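Stop Recutting Every Movie

Tevavis announced last month that it will release a third version of Balbridge, this one running 20 minutes longer than the extended edition and using a different ending. The fans who asked for it are happy. I think it's a bad idea, and I think the habit behind it is bad for the people who make superhero and fantasy movies.

I liked Balbridge. I saw it twice in the theater and bought the disc. It had a slow middle hour and a villain who never got enough to do, and I still came out thinking about it. The extended edition fixed the villain and made the middle hour slower. That seemed like a fair trade for people who wanted it. Now we are told neither of those was the real movie, and the real one is coming in February.

If that is true, what did I pay for the first time?
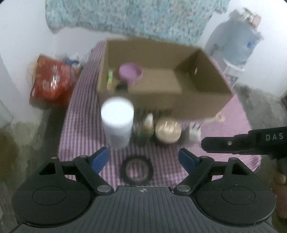
Studios used to treat a director's cut as a rare thing. One got made when a movie had been badly damaged on its way to release and somebody had kept the footage. Today the second cut is planned before the first one opens. You can feel it in the theater, when a character walks in, gets a close-up, and is never seen again. Fans do a lot of the selling. I'm writing this with a bedspread in front of me, pink and purple stripes, and those are close enough to the colors of the Balbridge poster that I've had the thing on my mind all morning. A campaign like that sticks. By the time the third cut comes out, people will have spent two years arguing over a version none of them has seen, and the studio won't have paid for a single ad in that time.

The usual defense is that more choice can't hurt. You don't have to watch the new one. That's fine for a stand-alone movie, but Balbridge is the first part of a series. The sequel has to follow from one of the three versions. In the theatrical cut the brother dies. In the extended edition we don't see the body. If the third cut has him alive at the end, anyone who skipped it will sit down to the sequel and wonder who that man is.

We have been through this with Nutia. The original was 118 minutes and everyone understood it. The streaming cut added a prologue and dropped the trial, and the next movie opened with people talking about the prologue as if we had all seen it. I had a row of confused people behind me the whole way through. One of them left.

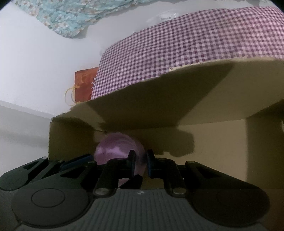 The cost matters too. New effects shots aren't cheap, and the third Balbridge reportedly has 662 of them. I don't know what that comes to in dollars. I do know Tevavis put Llewellyn on hold in the same quarter. That was a small original script, no capes, no prior books, with a first-time director attached. Maybe it would have flopped. I would have liked to find out, and I'd rather see that money go to a new story than to a longer look at an old one.

My suggestion is simple. Let a director have one cut after the theatrical release, call it final, and write the sequel from the theatrical version every time. Put the leftover scenes on the disc as deleted scenes, the way it was done for years. People who love the movie will watch them anyway. I would.

COMMENTS (4)

capeandcowl
Completely disagree. The theatrical Balbridge was chopped up and everyone knows it. I've waited two years for this and I'll be there opening night.

midrow_seat
The Nutia prologue thing drove me nuts. My wife thought we had walked into the wrong theater.

reelpatient
Llewellyn on hold is the real story here. Would read a whole column on that.

capeandcowl
@reelpatient they can do both, it's a big studio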